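A Director Who Stays for the Credits

The director of Pridenmont has asked us to leave her name off this piece, which she says will save her mother the trouble of cutting it out of the paper. She made the film, her first feature, under a company name, and she would like people to meet it before they meet her. So we sat in the back room of a coffee shop two doors down from the theater, with a plate of almond cookies between us, and talked for most of an afternoon about trains, sisters, bad knees and the pleasure of watching somebody think.

Pridenmont is a small, slow, funny film about two sisters in their sixties who come back to a railroad town to sell their late father's house and then find one reason after another to put it off. Very little happens in it, and I was never once bored. "I had a financier tell me there was no second act," she said, laughing. "I told him there was hardly a first one, and he hung up, and I thought, well, that's that. Then Drokden called."

Drokden Pictures, for those who don't follow such things, is a little outfit that has mostly put its money into documentaries. They gave her enough for 30 days of shooting and, she says, left her blessedly alone. She found her town in Trasten, population 2,867, where the crew took over the only motel and ate so many dinners at the same diner that the cook ended up with a speaking part. (He is very good, by the way. Watch for the business with the pie.)

I asked whether she had written the script with the place in mind. "I'd never been there in my life!" she said. "I wrote it in a rented apartment with a view of a parking garage. But you carry houses around with you, don't you? I could have drawn you my grandmother's hallway with my eyes shut. I knew where the sisters would stop talking before I knew what they were talking about."

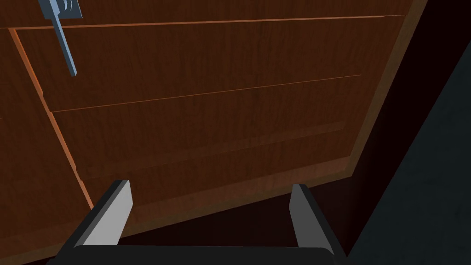

The middle stretch of the film hardly leaves the father's study, and it is the part people seem to argue about on the way out. The sisters go through his papers, they bicker, one of them falls asleep in a chair. I told her I could happily have stayed in there another hour, and she looked so pleased that I got a second cookie out of it. "I like furniture on screen," she said. "Give me chestnut-brown wood with dark streaks running along the drawer fronts, and a long plain metal handle, and let the bottom of the thing go off into shadow. I could look at that as long as I could look at a face. You start wondering who last pulled it open." Her editor, she admits, did not always share this feeling, and one shot that now lasts 15 seconds was once 40.

She came to movies late, after years of teaching high school band, and she talks about scenes the way a musician would, as things that need a breath before them. The score, by a quartet that goes by the name of Wunderlich, is mostly cello and a great deal of quiet. "They kept sending me less and less music," she said, "and I kept writing back, lovely, could we have a bit less than that?"

Does she worry that audiences won't sit still for it? She took her time over that one, and stirred a cup of coffee that must have been cold by then. "My mother fell asleep at the first screening," she said. "She told me it was the best nap she'd had in years, and then she went back the next night and cried all the way through. I'll take either one."

Her next picture is a comedy, or she thinks it is, set over one weekend at a regional marching band contest. She hopes to start shooting in June, if the buses can be found. In the meantime she has been slipping into the back row at showings of Pridenmont and staying until the lights come up, mainly to hear what people say while they hunt for their coats.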